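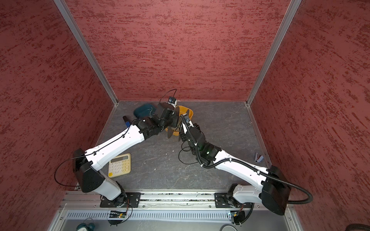
Chapter 22
Joints and Edges in Interior Finishes

A finished surface seldom fails in the middle. Most of the defects recorded in the Cabrera housing survey, which covered 1,389 rooms, lay within a hand's width of a corner, an opening or the floor. Two planes meeting at an angle move separately as a building dries and settles, and a brittle filler between them will crack. The usual remedy is to cover the joint with a separate member, as with the aluminum posts where the red walls meet. The cover hides small errors in cutting and allows some movement behind it.
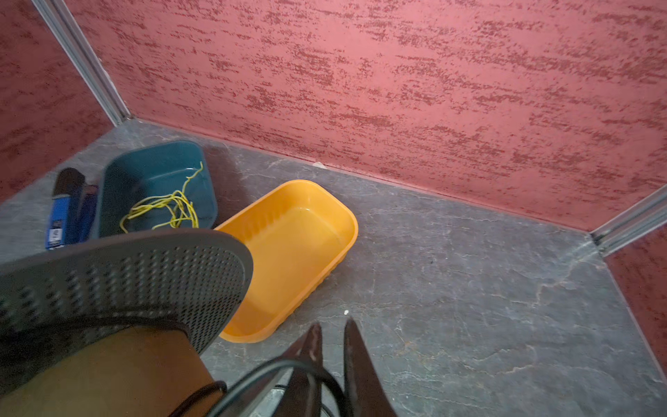

Joints are classed by position. An outside corner takes knocks and needs a hard edge. An inside corner is protected by its shape, so its trim serves mainly to close a gap and give the finisher a line to work to. On a strongly patterned surface the trim has a second use – it breaks the pattern, so that adjoining walls need not match. The streaked red finish stops at a silver strip in each inside corner, and a thin darker line marks the foot of the main wall. Section 22.3 gives rules for choosing trim width.
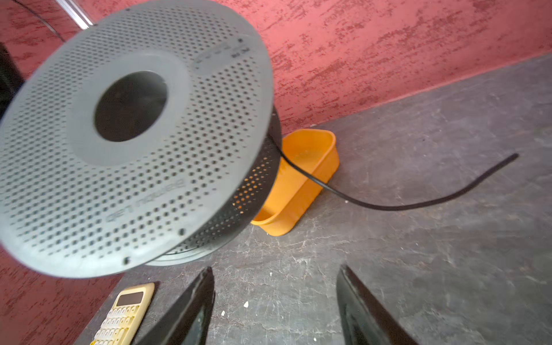 Movement must be estimated before the trim is chosen. Solís and Mercado measured 83 corner joints in the Gorum test building through one heating season, beginning in November. Joints on outside walls opened more than those on partitions, and the widest were found near the ceiling. Their method is set out in Section 22.4, with the correction for long walls.
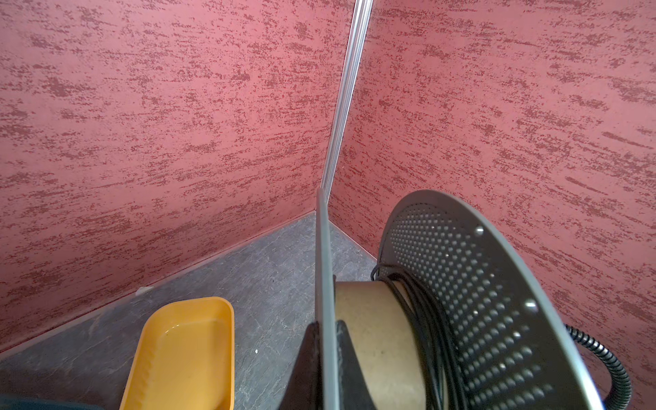

The floor joint is treated last. It must allow for movement in two directions and also resist water from cleaning – a demand that wall joints rarely face. Readers who have not studied moisture content should review Chapter 9 before starting Section 22.5. Terms in common use in the trade are listed at the end of the chapter.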